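Perguntas frequentes – Loja Jutby, louça em segunda mão

Posso trocar uma peça?
Pode, em 2 semanas, com talão. «A minha sogra não gostou» é motivo aceite.
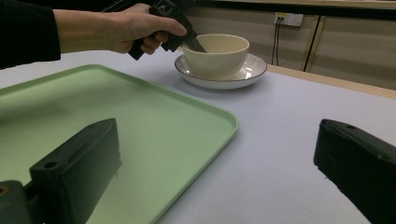

Fazem entregas?
Só em encomendas acima de 50 euros. Abaixo disso, recomendamos um saco resistente e fé.

As peças vão à máquina?
As que têm filete dourado, não. As outras vão, por sua conta e risco.

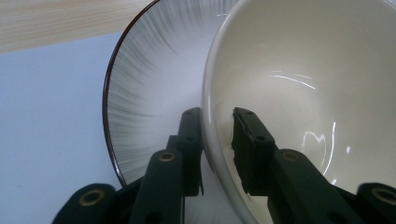

Compram serviços completos?
Sim, mesmo quando «completo» significa 11 pratos. Fale com a Renu Sachdeva.

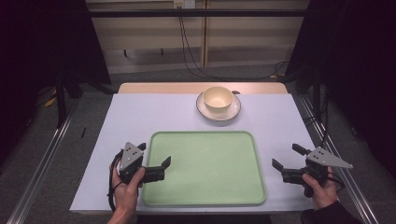

Taça creme sobre pires branco, com tabuleiro verde-claro.

Guardam reservas?
Até ao fecho do dia seguinte.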